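Tide mill notes, continued

I spent most of September on the Aderer, which is a lumber schooner and has nothing to do with whales, so those of you who subscribed for whales can skip this one.

She was built to carry lath and shingles down the coast and she did that for a long time without anyone writing much about her. What survives is one logbook, a bundle of freight receipts, and a half model that hung in a hardware store until the store closed. Wajid Rana bought the half model and let me measure it at his kitchen table. It is 5 inches shorter than the one listed in the old sale catalog, so either the catalog is wrong or there were two.

The logbook runs to 636 pages. The first mate kept it and he had terrible handwriting but good habits. He put down the wind, the pump count and what they ate. On page 101 he records a stop at the tide mill to load barrel staves, and that entry is why I started reading. I had always been told the mill was too far up the creek for a vessel of her size. He says they went up on the top of the tide with the boat crew towing, loaded through the night, and came down on the next one. Draft going out was eight feet. There isn't eight feet in that creek now, and I'd like to know when it silted up.

Ehsan Abbasi thinks it was the railroad causeway. He grew up near there and remembers his grandfather complaining about it. Nusrat Mengal has a survey from before the causeway was built and says the channel was already down to six feet at that point. I don't have an opinion yet. The survey soundings were taken at low water and I haven't done the arithmetic to compare them.

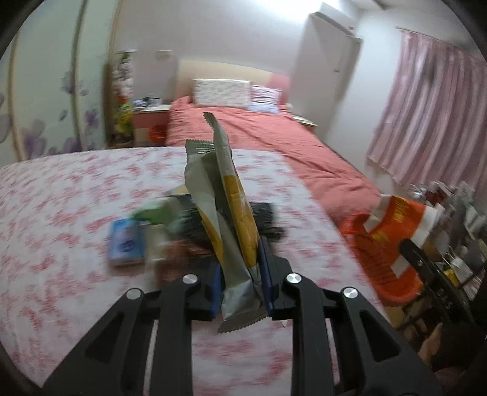
The freight receipts are less fun to read but they back up the mate. Staves appear on four of them, all signed by the same clerk, all from the mill. One is for 2000 staves, which would have filled a fair part of the hold.

Dirk Teuber wrote to ask if the Aderer is the same vessel as the one in the Clunent harbor painting. She isn't. The one in the painting has three masts and the Aderer had two.

Next I want to find the mill's own books. If anybody has a lead on where they went after the sale, my email is on the contact page.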